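Drekasier Towel Notes

version 2, last touched Wednesday, March 22, 2023

Hi, and thanks for opening the readme first! Drekasier is my collection of notes and pictures about folding towels and getting them into baskets. I started it in December because I wanted one place to keep everything I know about a very small household job, and it kept growing. Right now there are 192 entries spread over 11 folders. Most of them are short. A few go on way too long (sorry, the bath sheet folder is a lot).

What's inside

Each entry has a plain text note and usually a picture. The note says what kind of towel it was, what fold I was after, and what it was supposed to go into. The folder names are the fold names, so "long-strip" is the long narrow fold, "thirds" is thirds, and "roll" is the one I use for gym bags. There's also a folder called "misc" which I keep meaning to sort out.

I write the fold name first and the towel second, always lowercase, with a dash in between. If you find one that breaks the rule it's probably from the Nilleck batch, which I typed up before I had any rules.

About the long strip

This is the fold I get the most mail about, so a few words on it. You bring the long sides in until you have a narrow rectangle, smooth it from the middle out, and leave it lying right next to the basket. Keep the basket on the same surface as the towel if you have room. I used to put mine on a chair and I'd lose the fold every single time I turned around!

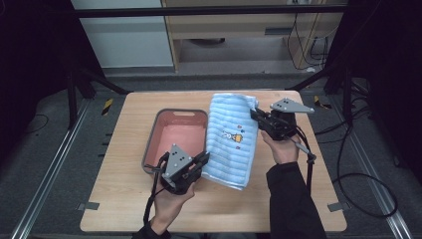
Ribbed towels are my favorites for this one. With stripes running across the cloth you can tell right away when an edge has wandered, and you can nudge it back before you move anything. Thick fluffy ones hide their mistakes until you pick them up. For lifting, take hold near both ends so the middle doesn't sag too much, and set the strip down in one go. If it's longer than the basket, fold it over once more. Prints and little cartoon patches can face up or down, I really don't care, but write down which one you picked.

Known problems

Colors in the notes are my own words, so "light blue" and "pale blue" probably mean the same thing. The Morris folder has two entries with the same title and different text. Keep both for now. Sizes are missing for most hand towels.

Using it

Copy whatever you like, for home or for class, and please keep this readme with the files. If you've sent me notes through the old Drunance page, I have them, they're just not typed up yet. Next up is fitted sheets, and I'm already dreading the corners.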